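The Night Shift on Two Wheels

The man who repairs bicycles in Casthorpe after dark would prefer that you didn't call it a calling.
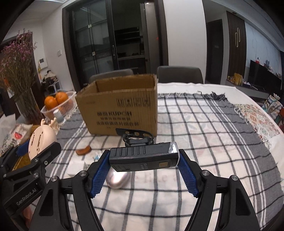 "I'm bad at mornings," he says. "That's the whole business plan."

His shop opens at 6 p.m. and shuts when the last commuter has stopped complaining. It sits between a bakery and a tax preparer, both of which close before he has found his apron. He has been at it for 20 years, and in that time has raised his flat-tire price twice, each time to what he describes as public mourning.

Most of his customers ride home from the Prokov warehouse, along a canal path the town has been promising to light for as long as he has been in business. I ask whether the dark is good for trade.

"It's wonderful for trade. People ride into the canal. I write to the town every September asking them to fix it, and every September they thank me for my interest."

He has kept the replies in a cookie tin. One of them informs him that the path has 183 lamp posts planned. I ask how many are standing.

"One. It's outside the councilman's house."

What does he tell people who have to ride it anyway? He sighs, and I get the speech. Charge your light at work. Point it at the ground, because the fellow coming the other way would like to keep his eyesight. Slow down at the lock.

"And get a bell. They'll spend 40 dollars on gloves and then tell me a bell is too much. A bell! They say they'll just shout."

Do they shout?

"They say 'sorry,' very quietly, after they've hit you."

He has no plans to retire, though his sister in Klinhom has offered him her spare room and, he says darkly, her garden. It would mean getting up at seven. He is still considering his answer, and has been for four years.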